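Cable talk, January 2018. 40 mins max incl questions. Handouts on chairs BEFORE people sit down!!

- start with the drawer. everyone has the drawer. ask who's got cables at home they can't name
- Drusta stockroom: more than 500 leads, two big boxes, no labels. took us a whole afternoon, don't dwell

Then colour. Blue = network in our store, always. Doesn't matter what other places do. Someone WILL ask about grey, say later.

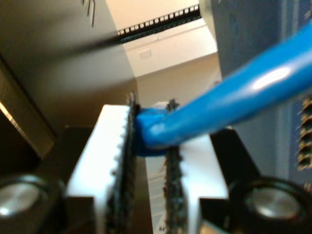
*Notes: Niloufar Salehi, with bits from Kavinda Wickramasinghe*

Look at the end first, then the length. Blue one, thick, smooth, rounded tip. Tip's a darker blue than the rest. Pause here, let them look.

Ends are where leads get hurt. Pulling by the wire, shoving in drawers, chair wheels (chair story, keep it SHORT).

Coiling – do it live. Over, under, over, under. Don't wrap round your elbow, it puts a twist in. Get Ladan up to try, she's said yes.

Labels: 2 per lead, one each end. Pencil fades, use the marker. Mehrangiz has spare tape if mine runs out agian.

Skip the Birnomia slide if behind. Questions, then tea. Leave the hooks list up on teh screen.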